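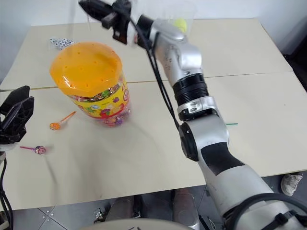
Alper Keskin has heard the claim so often that he finishes the sentence for you. The new fingers will pick up anything. "Anything in the video," he adds.

Keskin runs the test bench at Plirnell, a small integrator that buys robot arms, bolts grippers to them and tries to get the pair past a customer's front door. This spring he has been comparing two sets of fingers, one from Trunus and one from Asadi, on a two-armed setup. Both suppliers call their product universal. Both sent brochures with very nice lighting.

His own props are less flattering. There is a candy jar with an orange lid, a clear plastic cup, a fuzzy yellow ball and a couple of wrapped lollipops. The lollipops are the ones I would worry about if I were selling grippers. A round head on a thin stick, flat on a table, leaves the fingers very little to close on, and the wrapper slides. Clear plastic is hard for a different reason – the camera often sees the wall behind the cup and reports that as the answer.

Over 2,392 logged attempts the Trunus fingers managed 80 percent. The Asadi set got the same figure over 2,648. Kristýna Jelínek, who wrote the scoring rules, is not impressed by either. A lift counts as a success if the object stays up for two seconds, she points out, and a warehouse wants it to stay up until it reaches the box.

She also distrusts the average. The ball is easy and pulls everything up. Take it out and the ranking depends on which lollipop you ask about.

Then there is the cable, which neither brochure mentions. It hangs a little away from the arm in places, and Keskin would like it to be somebody else's problem. Ekrem Sezer at Lalbridge, who has ordered grippers from both companies, says he stopped reading success rates and now asks how long it takes to change a finger pad.

Plirnell plans to repeat the whole comparison in September, with new pads and a stricter rule for what counts as a lift. Keskin has already told both suppliers that the lollipops are staying.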